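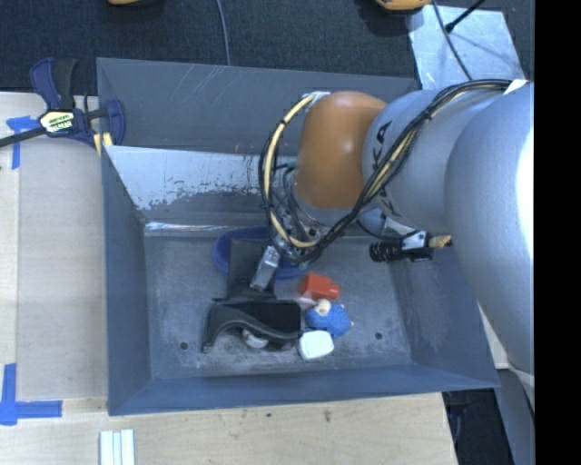 *Greifer an der Kiste, Kabelschlaufe unterm orangefarbenen Gelenk. Links die blaue Schraubzwinge.*

Ich schreibe das schnell zwischen zwei Schichten, also bitte nicht jedes Komma zählen.

Meine Meinung: Wir pflegen an unseren Zellen das Falsche. Alle reden über Greifpunkte, Modelle, Taktzeit. Und dann steht Zelle 5 wieder. Wegen was? Wegen einem Schlauch. Scheuerstelle, Kabelbinder zu stramm, fertig. 13 Stillstände seit Mai, ich hab die Liste von Fostura vor mir — kein einziger davon Software.

Boris Vondráček will alles innen verlegen lassen. Sauber, ja. Sieht auch gut aus, wenn Besuch kommt. Aber wer tauscht dann nachts um zwei die Leitung? Außen liegende Kabel sind hässlich und ich bin trotzdem dafür. Man sieht den Knick, man kommt ran. Schlaufe großzügig lassen, das Gelenk einmal von Hand durch den ganzen Weg fahren, schauen wo es zieht. Dann erst festbinden. Dauert eine halbe Stunde und steht in keinem Wartungsplan, auch nicht in dem von Niltum.

Zweites Thema, die Kiste. Schraubzwinge und blaues Klebeband auf Holz, darüber wird bei uns gern gelächelt. Ich nicht. Xiaoyan Liang hat uns ein gefrästes Nest vorgeschlagen, Angebot lag bei 502 Euro, und das Geld ist nicht mal das Problem. Eine Zwinge löse ich mit einer Hand. Neue Kiste rein, an die Marke schieben, zu. Nur muss das Band halt erneuert werden wenn es hochkommt, und zwar bevor einer die Kiste nach Gefühl hinstellt und sich dann wundert das der Greifer am Rand aufsetzt.

Von mir aus kann Sesar nächstes Jahr die schöne Lösung bauen. Bis dahin bitte Kabelbinder in die Schublade, Ersatzschlauch daneben. Und wer den letzten nimmt, bestellt nach.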